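Recording Demonstrations with the Hand-Held Grippers
Skirncombe Robotics Club - notes for new members, updated 6/21/24

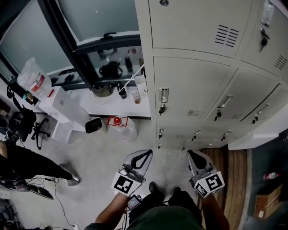 How long should one demonstration be?
Keep it to one complete task, start to finish, and stop recording before you start the next one. Picking up a cup and setting it on a plate is one demonstration. Doing it twice is two.

Before you record

Put on the grippers and open and close each one a few times. The fingers should meet evenly. Check that the marker cubes are tight and that the printed squares are clean. If a cube has shifted, tell whoever is running the session and wait for it to be reset.

Stand with your feet apart and look down at your hands. Start the recording, hold still for 2 seconds, then begin.

During the task

Move at a slow, steady pace. Keep both cubes in view of the head camera as much as you can - turning your wrists inward is the usual way to lose one. If you drop something, finish the recording and mark it as failed in the Punby folder. Don't delete it.

Afterward

Copy the files to the Quintero drive and add a line to the log with the task name and your initials. The log stood at 2,825 demonstrations when this page was updated, and 914 of those are two-handed. We want more two-handed ones before training starts again in August, so pick from that list first.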